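Tirnness (demonstration collection)

Tirnness is a method, and by extension the collection made with it, for gathering examples from which a robot can learn work done with its hands. It grew out of the Cleketti workshop, where the people who looked after the arms had become rather tired of writing out every motion by hand, and wanted a way to show a machine what they meant. The name is also used, a little loosely, for the tasks themselves, most of which have to do with small assemblies on a tabletop.

An example in Tirnness is called a run. A person steers the arms through a task from beginning to end, and the joint positions, the opening of the grippers and the camera views are all written down together as it goes along. Each task is meant to have 200 runs before anyone tries to train on it, and the longest a run may last is 90 seconds, a limit that newcomers often find stingy at first and then grow quite fond of. Runs that go wrong are kept too, in a separate folder, and a good many users will tell you that they are the more interesting ones to look through on a quiet afternoon.

Much of the gathering is done in simulation, using a program named Skolodex. The table, the arms and the parts are all drawn by the computer, and a fresh start is only a key press away, which is a great kindness to anybody who has spent a morning picking dropped screws off a real floor!

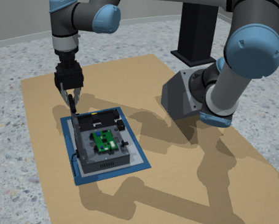 Before each run, Skolodex shifts the parts a little and changes the light, so that the learner doesn't come to depend on one particular shadow or one particular spot on the table. The size of these shifts is set by the Śliwiński scale, which runs from 0 to 2, and most tasks begin near the low end and are loosened bit by bit as the runs pile up. The February release brought the first task with 1000 runs, and added a short written note to each one, in plain words, telling what the person at the controls was trying to do.

See also: Cleketti workshop; Skolodex; Śliwiński scale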